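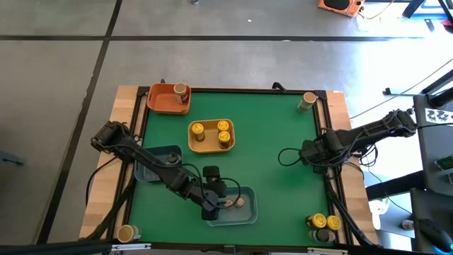 What is the Pastow Jar Return?
The Pastow Jar Return is the reusable container service of the Hament Food Hall. Customers bring back clean jars from any participating counter, and staff sort them by lid color into bins before they go back into use. The service is open to all customers and there is no membership fee.

Which jars are accepted?
We accept jars sold by the counters in the hall, including Lý and Stidirex, provided that the jar and its lid are returned together. Jars purchased elsewhere cannot be accepted, even if they are the same size or shape. If you are unsure whether a jar belongs to the program, please ask at the return desk before leaving it.

How should I prepare a jar before returning it?
Please empty the jar, rinse it with warm water and let it dry with the lid off. Soap is not required at this stage, as every accepted jar is washed again by us. Paper labels may be left on. Please do not scrape them with a knife.

Why are jars sorted by lid color?
Each lid color stands for a product group, and groups are kept apart so that strong smells do not pass from one to another. A lid that has held pickles or spice paste, for example, will keep some of its odor after washing. The current color chart is posted at the return desk and was last revised in June.

What happens if I put a jar in the wrong bin?
Staff check every bin before washing and will move the jar to the correct group. There is no charge for a sorting error. We do ask that customers not swap lids between jars in order to match a bin, as this causes far more difficulty than a misplaced jar.

May I return a jar that still has food in it?
No. Full or partly full jars should be emptied at home. An exception applies to sealed, unopened products, which are handled as ordinary returns by the counter that sold them. A receipt is needed in that case.

How much is the deposit, and how is it refunded?
The deposit is 60 cents per jar. It is refunded as store credit at the return desk, and the credit may be used at any counter in the hall. Cash refunds are available on request for returns of 36 jars or more.

Are the bins themselves available to customers?
Yes. Households and small offices may borrow bins for collecting jars between visits. Borrowed bins should be kept indoors, on a flat surface, and should not be stacked while they contain glass. The limit is 2 bins per account. 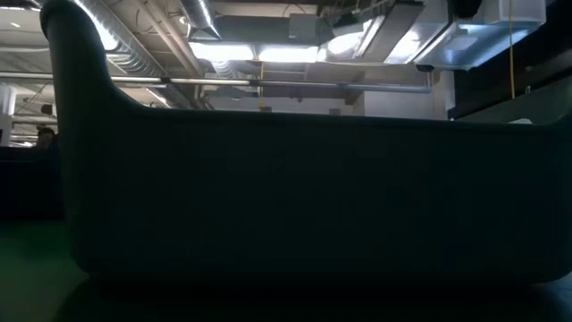

Dark green plastic bin with rounded lower corners.

How do I clean a borrowed bin?
Wipe the inside with a damp cloth and mild dish soap, then rinse and dry. Avoid bleach and abrasive pads. Any broken glass should be removed with thick gloves - never by hand - and the bin should be brought back to us for inspection, even if it looks undamaged.

What should I do with chipped or cracked jars?
Please do not place them in the bins. Wrap the jar in newspaper and hand it to a member of staff. The deposit on a damaged jar is still refunded if the lid is in good condition.

Can I send in lids without jars?
Loose lids are accepted but carry no deposit. Place them in a bag and leave the bag at the return desk.

Whom should I contact with other questions?
Questions about accounts, deposits and borrowed bins should be addressed to Anum Mirani, Container Services, Room 1263, Hament Food Hall. Written requests are answered in the order in which they are received.

Page last reviewed: Sep 10, 2025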